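Dilgate Freight Planner: Set-Up Guide
Section 4 – Booking your first container

Hi again, Lavanya Suvarna here. If you made it through Section 3, your supplier list is loaded and your warehouse addresses are saved. Now we get to the part I like best, which is getting a container onto a ship without paying more than you have to.
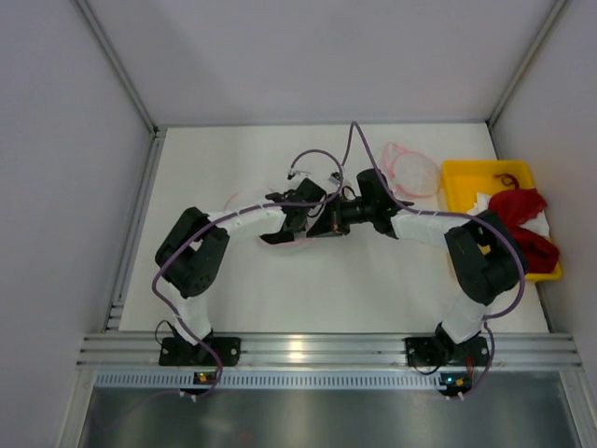
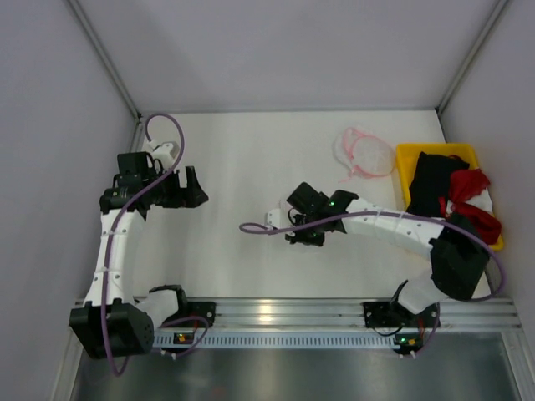

Two arms at one white work surface, in both views.

Before you start

Have your purchase order and the supplier's packing list open in another window. You'll also want your Wesska carrier login. If you book through a forwarder you can skip the login and go straight to step 3.

1. Open Shipments and click New Booking. Pick ocean from the drop-down (it likes to default to air, and I've been burned by that more than once!).

2. Click Link Carrier and enter your Wesska login. A green dot shows up next to the carrier name when the link is live. If the dot stays gray, log out and back in.

3. Choose your origin port. Start typing and wait a second for the list to fill in. Don't hit Enter early or it saves whatever half-word you typed.

4. Enter the number of cartons. My practice order has 402 cartons from Etim, so you'll see that number on the sample screens if you load the demo file.

5. Type the cargo-ready date. Use the date the supplier will have everything packed, and add a few days if they tend to run late – you know your own suppliers better than I do.

6. Set your rate ceiling. This is the most you'll pay per container, before port fees. I put 2,000 in the demo file just so there's something in the box.

Caution: the ceiling is in whatever currency you picked in Section 2. Check it before you save. A booking that's already been accepted can't be changed from this screen, and the carrier may charge you to cancel.

7. Click Get Quotes. Results come in one at a time, so give it a minute or two before you sort them by price.

8. Pick a quote and click Hold. You have until 5 p.m. port time to confirm.

Note: a hold saves you the price but it doesn't save you the space. In a busy month like March I confirm right away.

If something goes wrong

Error 898 means the port and the carrier don't match. Go back to step 3 and choose again.

Error 200-B means the carton count is blank. Spaces count as blank, by the way.

If you use the Arnano customs add-on, leave the tariff code box empty for now. We fill that in during Section 5, along with the insurance value.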